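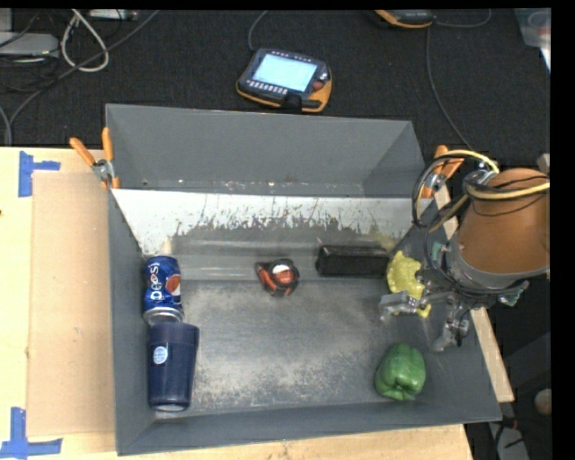 Bin picking taught by remote control, mixed items in a grey bin.

Tirkadon Hand-Guide and Remote Teaching Kit

I've been selling and supporting teaching gear out of the Ploltdale shop for 8 years now, and this is the kit I end up recommending most. It lets you show an arm a job in two ways. You can grab the wrist and walk it through the motion yourself, or you can sit back with the remote handle and drive it from across the room. Both get saved in the same format, so you can mix them in one set of demos (and I usually do!).

Bin work is where I like the remote handle best. Put a soda can, a cup, a tape measure and a green pepper in the same bin and every one of them wants a different approach. With your hands on the arm you tend to block your own view of the fingers, especially near a wall. With the handle you can lean over, look straight down, and take your time. Hand guiding is still my pick for long sweeping moves like wiping or pouring, where you can feel what the arm is doing.

What you get:
- Remote handle with a trigger for the gripper and a thumb switch for slow mode
- Wrist grip with a squeeze-to-move button
- Controller box and a 15 foot cable
- Flurnholm recording software, 2 seats
- Adapter plate, tell me your arm model when you order

The handle runs up to 5 hours on a charge. Mine gets left on the charger overnight and I've never had it quit on me in the middle of a session. Slow mode is worth learning early, by the way. New folks always want to go full speed, and then the demos come out jerky and you have to throw half of them away.

A few tips from my own bench. Clamp your bin down so it stays put between demos. Mark positions on the table with tape. Shuffle the items every time, and get some of them lying on their sides and up against each other. And keep the pendant where you can reach it, this kit does not replace your emergency stop!

It does not come with an arm or a gripper. If you have the older Pappas wrist grip, it plugs right into the new controller box after the April software update, so you can skip buying that part again. Just ask for the handle-only version when you write and I'll quote you for that.

Ships from Ploltdale, usually the same week.

Contact | Shipping and returns | © September 2026 Tirkadon | Back to top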